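Toy library's one-bin rule gets a cool reception from parents

A toy library that lends play sets to families with small children says it has the answer to messy living rooms: fewer boxes. Not everyone who borrows from it is convinced.

Zilari, which lends to 104 households, began its "one bin" plan in December. Families who used to take home up to four sorted boxes now get a single open bin, with play food, beads and whatever else they asked for in together. Members pay $8 a month, the same as before.

The library claims the change cuts cleanup time by 40 percent. Asked where the number came from, coordinator Yen-ting Liao said it was based on replies from 30 families who filled out a form at the front desk. The form asked parents to guess how long they spent picking up toys before and after the switch. No one timed anything.

"It's a guess, but it's their guess," Liao said. "They live with the stuff."

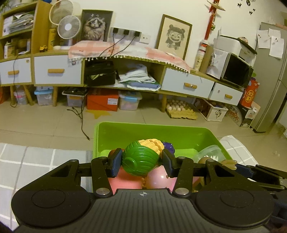 Wilson Condori, a father of two who has borrowed from Zilari since it opened, said the old boxes at least told him what was missing. Play corn and grapes are easy enough to find on a tile floor, he said. Small pieces are another matter, and he would like beads kept in something with a lid.

"They say cleanup is faster. Sure, I throw it all in," Condori said. "Then I spend the evening before we return it digging through for the pieces on the list."

The list has not gotten any shorter. Borrowers still pay for lost pieces, and the library would not say whether those charges have gone up or down under the new plan.

Liao said lidded tubs for small pieces are "being looked at" but gave no date. She also said the library wants to offer the single bin at its second location, Minent, in the spring. Families there will be asked to fill out the same form.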